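Why I stopped buying pants online (mostly)

So I finally did the closet thing. It took most of a rainy afternoon in October and two pots of coffee, and when I was done there was a pile of pants on the bed that I had not worn since we lived in Illmont. Some of them still had the little plastic tag loop through the waistband!

I blame the sales emails. You open one at eleven at night, there's a pair of chinos that looks great on a guy leaning against a truck, and three clicks later they're on their way. Then they show up and the legs are four inches too long and the seat fits like a grocery sack. I always mean to send them back. The return window closes while the box sits by the front door.

My friend Karine Caron has been after me about this for years. She buys maybe two things a season, all from the same shop in Sayce, and she tries on every single one with the shoes she plans to wear. I used to tease her for bringing a bag of shoes into a fitting room. I take it back, Karine. I came along last month and bought one pair of pants in under an hour, and they're the ones I've reached for ever since.

A few things I picked up from tagging along:

Sit down in them. Right there in the fitting room, on the bench, for a good minute. Standing up tells you almost nothing about the waist.

Check the pockets. I had a pair with front pockets so shallow my phone slid out in the car every time I braked.

Look at the hem allowance on the inside. If there's a decent bit of cloth folded up in there, somebody can let it down later. If there's hardly any, what you see is what you get.

The other big discovery is alterations. I'd always figured tailors were for suits and weddings, but Vernon Gagnon, who has the narrow little place next to the dry cleaner, took up two pairs for me and brought in the waist on a third, and the whole bill came to less than I paid for the worst pair in the pile. He asked me to wash everything before I brought it in, cotton especially, so it gets its shrinking done ahead of time. I had never once thought of that. I have some very short pajama bottoms that would have benefited.

Seven pairs went to the donation bin, and I kept a couple for painting and yard work (the porch rail still needs doing, don't ask). The khakis I went back and forth on. The color is good with everything and the cloth has gotten nice and soft, so they get another year.

Next up is sweaters, and I'm dreading it a little. There's a whole shelf up there I can't reach without the step stool, and I'm pretty sure a moth has been living its best life in the back corner. If you have a cedar trick that works, leave it in the comments – I've tried the blocks and mine lost their smell by spring.

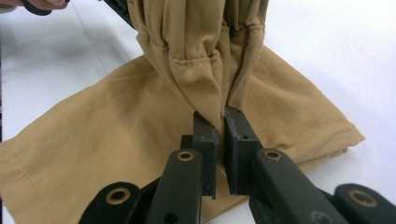

Tan khaki on white tile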